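Friday, May 17, 2019

By Nelly Agudelo

Last updated: 9.40am

TROTIS RESIDENTS' GROUP TO STAND IN FRONT OF THE COUNCIL AND ASK FOR A PROPER VOTE

I've been asked to keep this short and businesslike, which anyone who has sat next to me in a public gallery will know is a tall order. But I'll start with the news. Our group, Urno, has handed in a petition with 419 signatures asking Trotis Town Council to record the name of every councillor and how they voted, every time, on anything that costs money or closes something. At the moment they put their hands up, the chairman glances round the room, and the minutes say "carried". That's it. If you want to know how your own councillor voted on the bus subsidy, you have to have been there, and you have to have been sitting on the left-hand side where you can see round the pillar.

The petition needed 250 names to be heard at a full meeting, so we're well past the mark and I'm thrilled! It will be on the agenda later this month. I'll have five minutes to present it, and then the councillors can debate it or simply note it — "noting" being the thing councils do when they would like you to go home.

How did we get here? Well, it was the buses. Back in the winter the council voted to stop paying its share towards the evening service out to Troncoso, the one that leaves the market square after the shops shut. I use that bus. So does half of my street. When I wrote to all 12 councillors asking how they'd voted, seven replied, and six of those told me they had spoken up for the service or had serious concerns about losing it. Lovely to hear. Except that the motion passed, so either a great many serious concerns were overcome on the night or somebody's memory had been a bit kind to them. I couldn't prove it one way or the other and neither could they, poor things, because it isn't written down.

I want to be fair here. I don't think our councillors are crooks. Most of them work hard for very little thanks, and I've seen one of them out in the rain with a torch looking at a blocked drain on a Sunday evening. Some of them are friends of mine (possibly fewer after this goes out). You can be a decent person and still find it easier to vote a certain way when your name won't be next to it. I'd be exactly the same. I once voted against my own sister's cake at a church fair and I was very glad of the folded paper.

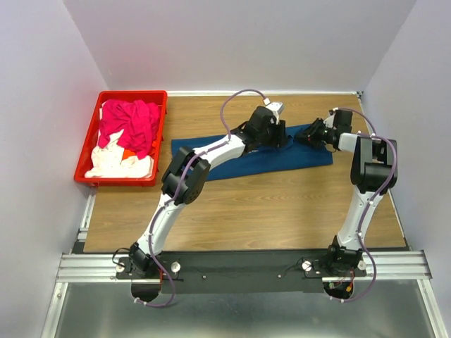

What we're asking for is simple enough to fit on a postcard. At the moment any councillor can ask for a recorded vote, but in the past year it's been done a grand total of twice, and one of those was about the colour of the benches. We'd like it to be automatic for anything over a set sum, and for any decision to close, sell or cut a public service. The list of names would go up on the council's website with the minutes. Anyone who was absent would be shown as absent, and anyone who abstained would be shown as abstaining, with no shame in either.

The objections so far have been interesting. I've been told it would take too long. My colleague Jasmina Đorđević, who did our sums and has far more patience than me, went along to a meeting with a stopwatch on her phone and then had a few of us read out a list of names in her kitchen. It took us 78 seconds, and that was with one of us pretending to be asleep. A normal meeting might have two or three votes that would count under our rules. They spent longer than that in April deciding whether to open a window.

I've also been told that it would make councillors nervous about saying what they think. I've turned this one over a few times and I do have some sympathy with it, as people can be horrible online and I wouldn't wish that on anyone. But they're elected to take decisions for the rest of us, and at election time they're keen enough to have their names in large letters on a board in my neighbour's hedge. I think we can manage a smaller version in between.

Jasmina adds: "We went door to door with this and hardly anyone refused to sign. The most common reply was surprise that it didn't happen already. People from every party signed, and plenty who don't vote at all. One man signed only after he had read the whole thing twice and corrected a comma."

He was quite right about the comma, too. We've fixed it.

Of the 419 people who signed, 124 also filled in the box at the bottom asking what else they'd like the council to do better. We've typed all of those up and will be giving them to the clerk along with the petition. Top of the pile is putting the agenda out earlier, and close behind it is holding meetings at a time when people with jobs and children can come along. I'd back both, but they're for another day, and I've promised the group I'll stick to the point when I get up to speak. There was also a strong showing for the return of the hanging baskets.

I should say where the bus has got to, as I'm stopped in the street over it most days. The evening service is still running until the end of the summer timetable. Urno would like the council to look at its decision again before then, and if it does, we'd like to see that vote recorded by name whatever comes of our petition. Any one of the councillors could ask for that on the night. I have written to all of them again, with a stamped envelope this time, and I'll publish a list of who says yes. If you live in Trotis and you'd like to nudge yours along, please do, and please be polite about it. They get a lot of shouting and a nice letter goes a long way.

The meeting is open to the public and you don't have to book. Get there early if you want a seat, and sit on the left. You're allowed to listen to the whole thing or slip out when you've had enough — I usually last until the planning items. Anyone who'd like to speak in support needs to give their name to the clerk before the meeting starts, and speakers get two minutes each, which goes a lot faster than you'd think. I have been practising mine on the dog.

Urno is a residents' group with no ties to any political party. We meet on the first Tuesday of the month in the back room of the Wumeo café and new faces are always welcome, whatever you think of buses. Nelly Agudelo and Jasmina Đorđević are both free for interviews before the meeting, and copies of the petition wording can be picked up at the café counter.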